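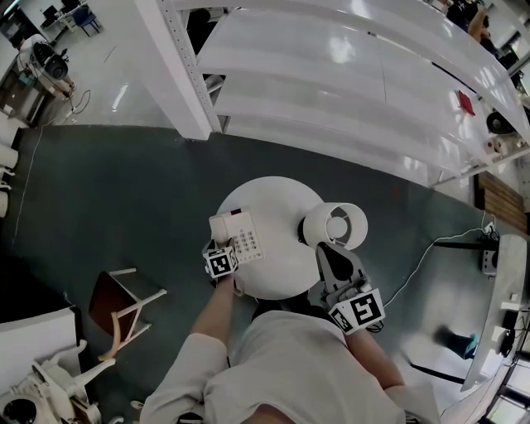
Work with two hand-held grippers at the Trandora hall in Turnberg: the left one holds the handset of a desk telephone.

Trandora opens its robot hall in Turnberg to visitors

Turnberg, August – Trandora invites neighbors, schools and local companies to an open day in its robot hall in Turnberg. The doors are open from 10 a.m. to 4 p.m. and the entrance is free.

Visitors can watch the daily work of the team from close by. Operators use hand-held grippers, one in each hand, to handle common things from home and office, such as a telephone. The recorded movements are later used to teach robots the same tasks. Each demonstration takes 14 minutes and is followed by time for questions.

After the demonstration, guests may take the grippers in their own hands and try a simple task at a table. Children under 14 can take part together with an adult.

Last year's open day was visited by some 1000 people, many of them from Turnberg and the nearby town of Sutitz. This year the groups are kept smaller, with a maximum of 30 persons in the hall at one time – so everybody can see the tables well.

The program is prepared together with the engineering office Tudose, which will show its own work on gripper fingers in the entrance room.

School classes are asked to register in advance at the Trandora reception. Parking for 50 cars is available behind the building. The bus from Sutitz stops in front of the main gate.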